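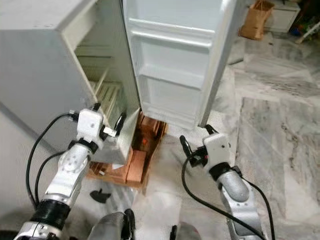 Prundell gripper, rounded finger set
Morberg part 2217
Price per pair of fingers: £300, excluding VAT and carriage

The Prundell is a two-finger electric gripper for light arms. It fits either arm of a two-arm set and is supplied with a wrist ring, a cable and a mounting plate for the wrist camera. The rounded finger set replaces the flat fingers sold with the gripper until April. Existing owners can fit the new fingers to an older body without changing anything else, though the controller needs to be told which set is on.

The fingers are thick and taper to a blunt tip. They are wider than the flat pair and take up more of the wrist camera's view along the bottom edge. People who have trained on footage from the old set should bear this in mind before mixing the two.

Cable length is 1088 mm, measured from the gripper body to the plug. Leave a loose loop at the wrist so the joint can turn through its full range. On a low job, such as the bottom of a fridge or anything standing on a pallet, check the loop before each run, as it can drop in front of the arm.

Trying it in a room

Our trials are done among ordinary household things. Young-sook Yeon runs them and writes the settings up afterwards. The same tasks are given to the flat fingers, the rounded fingers and the Ene three-finger hand, with the same controller throughout. Speed is set by the operator and logged.

The wrist camera is the Skinitz module in its standard housing. It works well when the arm is still or slow. When the arm swings from one table to the next the picture smears, and small items are the first to go. For fast moves we suggest relying on the head camera and going back to the wrist view for the last part of the reach. A shorter exposure helps, at the cost of a darker picture away from the windows.

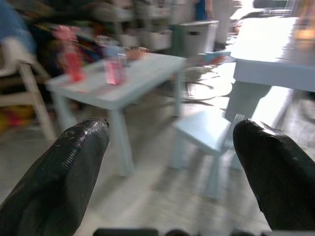 Skinitz wrist view with motion blur. Bottle and cup on the low white table.

Cups are a fair test of any finger. The flat set holds a straight-sided cup better at full height, with more of the pad touching the wall. The rounded set is more forgiving if the arm comes in at an angle, and it is easier to work in beside a neighbouring bottle. The Ene hand was steadier than both on tall bottles but needed more room behind the object, and we had to move things apart before it could close.

Glare is the other thing to plan for. A shiny tabletop facing a bright window will wash out part of the wrist picture whichever fingers are fitted. Lock the exposure on the object. If the controller is left on automatic it will hunt as the arm crosses from shade to light.
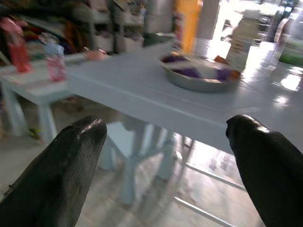
Morberg Equipment Notes, issue 4, page 12

Bowls

A shallow metal bowl can be lifted by the rim with one finger inside and one outside, or squeezed across its width if it is small enough. The rounded tips suit the first method. For the second, open the fingers fully and come down with the bowl centred between them.

If there is something light in the bowl, tape it down while you are setting the grip force. The contents then stay put and each attempt begins the same way. Take the tape off for the final runs – the grip may need adjusting once the load can shift.

Inside a fridge, keep the approach slow. The gripper body is boxy and will meet the side wall or a door shelf before the fingers do. A glass shelf also throws reflections into the wrist camera, and these can upset depth readings near the front edge.
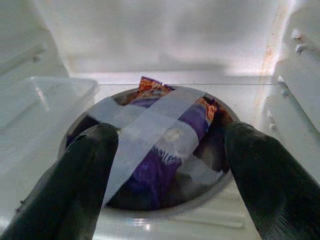 Metal bowl with taped snack bag on a glass fridge shelf, rounded fingers at either side.

Care and spares

Wipe the fingers with a damp cloth. Light scuffs do not affect grip. Change the pair after 4000 closing cycles, or sooner if a tip has split. Fingers are sold in pairs only. The wrist ring and camera plate are listed separately under spares.

Page revised 2024-05-17

Contact Morberg sales | © Morberg 2024 | Back to top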